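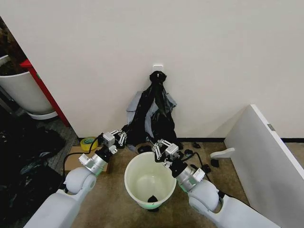

The Case for the Small Bin

My town has recently replaced its wheelie bins, and I have opinions. I had opinions about the old ones too, but they were the settled sort a person has about a brother-in-law. The new ones arrived on a Sunday, at ten to eight in the morning, in a lorry that reversed the whole length of Fultgate with its alarm going, and by lunchtime there was one outside every house. They hold a third more than the old ones. The leaflet tied to the handle called this an improvement to the service.

I would like to argue that it is the opposite, and that the best thing a household can do for its own sanity is to own the smallest bin it can stand.

My first kitchen bin was a paint tub. I was renting a room over a shoe mender's in Whitcombe, and the tub had been left behind by whoever painted the stairwell, along with a good deal of the paint, which was on the stairs. It took one carrier bag. It was full by Wednesday if I cooked and by Tuesday if I didn't, because takeaways come in more box than food. I took it down two flights and across a yard, in the rain as often as not, and I can tell you to this day what was in it. Teabags, mostly. Also the outer leaves of leeks, a vegetable that seems to be sold by the outer leaf.

I knew what I threw away because I had to carry it. I bought loose onions that winter, having grown tired of fighting the net bag they came in. I stopped buying the yoghurts with the little corner. None of this was virtue. I'm as lazy as the next man, and I had simply found that a smaller shop meant fewer stairs.

Then I got married and we bought a house and the house came with a Cliketti.

If you haven't met the Cliketti, it is a kitchen bin about the height of a six-year-old, with a lid that rises when you go near it. It rises when you go near the fridge as well. It rises for the cat. I'm told there is a model that doesn't, and that the previous owners had looked at it and spent the extra. It takes a week's rubbish from four people without complaint, and there lies my objection, for I never had the faintest idea what was in it. Things went in at the top. Once a week I hauled out a sack the weight of a wet dog, usually splitting it on the rim, and spent the rest of the evening with the floor cloth. We were throwing away, my wife and I, something like four times what I'd thrown away alone, and there were only two of us.

Rubbish fills the bin you give it. I put this to my neighbour Danica Vukčević, who taught physics for years and doesn't care for laws that haven't been measured. She asked how I knew it wasn't simply that I'd got richer. I said I hadn't noticed getting richer. She said people generally don't, and went in to see to her tomatoes.

She has a point and I've been turning it over since. Part of what goes in a big bin is money. When I lived over the shoe mender's I didn't throw out half a cucumber, since half a cucumber was lunch. But I don't think money is all of it. I've watched perfectly careful people at somebody else's barbecue, with one of those vast black sacks hung open from the fence, dropping in forks. Metal forks. The hole was there and they were holding something.

The council says it has thought about this. There was a meeting at Trumomley library in May, and I went, along with nine or ten others and a man who had come for the chess. Kalliopi Vlachou, who speaks for the waste department and was a good deal more patient than we deserved, explained that the old bins had been overflowing. People were leaving bags beside them. The foxes had views. A bigger bin means no bags on the pavement, and 3,430 households would be spared the sight of next door's nappies. She had a chart. I couldn't fault the chart.

What I asked, when the microphone got to me, was where the bags had gone. She said into the bins. I said yes, but was there less of it? She said that was a matter for the recycling strategy, and the recycling strategy was a different meeting.

I've no wish to be unfair. There are people for whom a small bin is a silly idea, and I've had letters from several of them since I first raised this in print. Dragica Đorđević has three under five and wrote to suggest, at some length, where I might put my paint tub. Lewis Lennox looks after his father at home and gets through things in a day that I couldn't get through in a month, none of it by choice. Give them the big bin. Give them two, and collect them twice. I'd pay for it gladly, and I suspect it would come cheaper than handing the same enormous tub to a retired couple in a flat who will now feel they ought to use it.

My quarrel is with the one size, and with the idea that not noticing is a service. A great deal of modern life is sold on the promise that we needn't look. The money leaves the account by itself. The heating comes on when it likes. I have 351 photographs of one holiday and couldn't tell you what we ate. I don't want all of it back; I remember feeding coins into a meter in the dark, and there was nothing improving about it. But I think a person ought to keep one or two small nuisances about the house, as you might keep a goat.

So we've got rid of the Cliketti. It went to my wife's friend Špela Kolev, who has a workshop and wanted something for sawdust, and who reports that it opens whenever she sneezes. In its place is a pail with a handle, under the sink, behind a door that sticks. It's full most evenings. I swore at it for a fortnight and so did my wife, who hadn't asked for any of this and has been better about it than I'd have been.

We argue now over packaging, out loud, in shops. Last week we left a cauliflower behind on account of its jacket. I peel things thinner. There is a tub of bones in the freezer that I've promised to make into stock, and the promise is getting on for five weeks old, so I won't pretend the system has no leaks.

The council's bin stands by the gate with one bag in the bottom of it. It looks like a mistake. I rang to ask whether I could swap it for an old one, and was told that the old ones had gone, all of them, and that if I found the new one too large I was welcome to put it out less often.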